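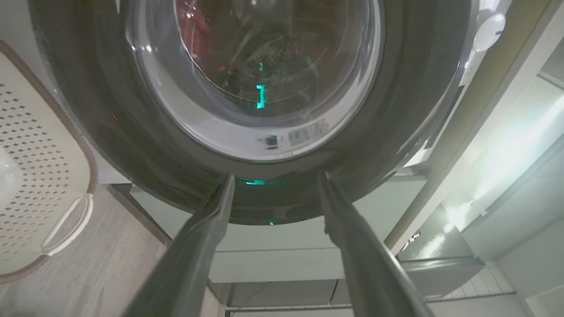 # Laundry claims: frequently asked questions

Most of the mail this site gets is some version of "the box says X, should I believe it?" The answer is usually "partly." These are the questions that come up most, last revised 20th February. I live in Nirkcombe, where the water is hard, and I pay for my own detergent. Keep both in mind as you read.

## Do you get free samples?

No. Two firms have offered and I said no to both. Bridau still sends me a newsletter I can't get off of, if that counts.

## Are laundry sheets any good?

They're fine for lightly worn clothes. I used Bridau sheets for most of November and the shirts came out smelling clean and looking clean, but they hadn't been very dirty to start with. Kitchen towels were another story. Old cooking oil stayed put, and doubling the sheets didn't shift it.

My complaint is with the price. A sheet holds a small amount of detergent, and you're paying for the flat box and the good feeling. If you carry your laundry down four flights of stairs, the light weight may be worth it to you.

## The box says "up to 50 loads." Will I get 50?

Only if your loads are small and barely soiled. "Up to" is doing the heavy lifting there. Turn the box around and find the dosing table, usually in the smallest type on the package. The number on the front will be based on the lowest line of that table. Look up the dose for your own water and your own level of dirt, divide it into the weight of the box, and you'll have your real number.

## Is hot water necessary?

Less often than people think. Modern enzyme detergents do a decent job in cool water on food, grass and sweat. I go hotter for bedding after someone's been sick, for dishcloths, and for anything greasy that can take it.

I'm less convinced by "cold water" detergents sold as their own product. Compare the ingredients with the regular version from the same maker. I've done this several times and had trouble finding what the extra money was for.

## What about the quick cycle?

Use it for things you wore once. It saves time, and it may not save much energy if you end up running the load twice. Also check the manual for the maximum load on that setting. It's often far below what the machine holds on the main cotton cycle, and people stuff it full anyway and then write to me about the detergent.
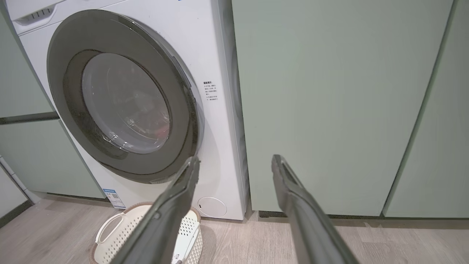
## Does washing red with white really turn everything pink?

Sometimes. A red T-shirt that has been through the wash thirty times has probably lost whatever loose dye it had. A brand-new one is a different matter, especially heavy cotton in a dark red. I wash new reds alone the first two or three times, cool.

You can test it: wet an inside seam, press it with a white cloth for a minute, and look at the cloth. If color comes off, keep it away from your whites.

## So do color-catcher sheets work?

They do pick up dye. You can see it on the sheet afterward, and that's what makes them such an easy sell. What you can't see is whether that dye would have landed on your clothes or just gone down the drain. A gray sheet proves there was dye in the water and nothing more.

I keep a box of the Tillorholm ones for mixed loads I'm too lazy to sort. I wouldn't trust one to protect a white shirt from new jeans.

## Will vinegar soften my towels?

A little, in hard water. It helps with mineral build-up, and so does using the right amount of detergent in the first place. Some washer makers warn against regular vinegar because of what acid can do to rubber parts over time. Others don't mention it. Read your manual before you read a blog, this one included.

Never use vinegar and bleach together. The mix gives off a gas that can hurt you.

## And baking soda with the vinegar?

You get fizz, and then you get slightly salty water. Use one or the other, or save them both for cooking.

## My washer smells. Do I need a special cleaner?

Try the free things first. Wipe the rubber gasket, including inside the fold where lint collects. Take out the detergent drawer and rinse it. Clean the drain filter according to the manual - put a tray down first, it holds more water than you expect. Then run an empty hot cycle.

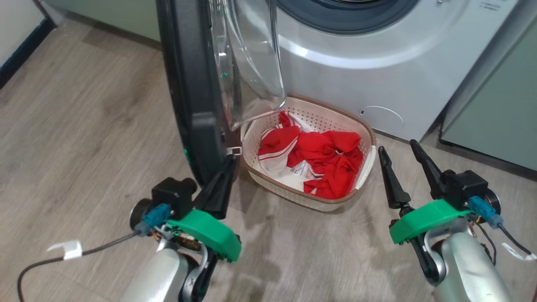 Leave the door open between loads if you don't have small kids or pets who might climb in. It costs nothing and in my house it did more than the Sjögren drum tablets, which smelled strongly of lemon for a day and then let the old smell back in. I went through a full pack before giving up on them.

If you've done all that and the smell is still there, look at the drain hose and how it's connected. No tablet is going to fix a plumbing problem.

## Is fabric softener bad?

It's bad for towels and for sports clothes, because it leaves a coating that gets in the way of water. On a cotton sweater, who cares. I stopped buying it and haven't missed it, but I don't mind static as much as some people seem to.

## What does "plant-based" mean on a detergent?

Very little by itself. Some of the ingredients started out as plants. It doesn't tell you how many, how they were processed, or whether the stuff cleans. Fragrance can be plant-based and still make your skin itch. If you have allergies, go by the ingredient list and ignore the leaf on the label.

## Are scent beads worth it?

They're perfume. If you want perfumed socks, they'll do it. They don't clean anything, and if you're using them to cover a smell, go back up to the washer question.

## You were wrong about something. Will you fix it?

If you can show me, yes. I used to say here that powder always beats liquid on everything, and that was too strong. Powder still wins on whites in my tests, mainly thanks to the bleach in it, but a good liquid did better on collar grease. Send what you used, how much of it, what temperature, and how hard your water is. "It worked great for me" goes in a folder I don't open very often.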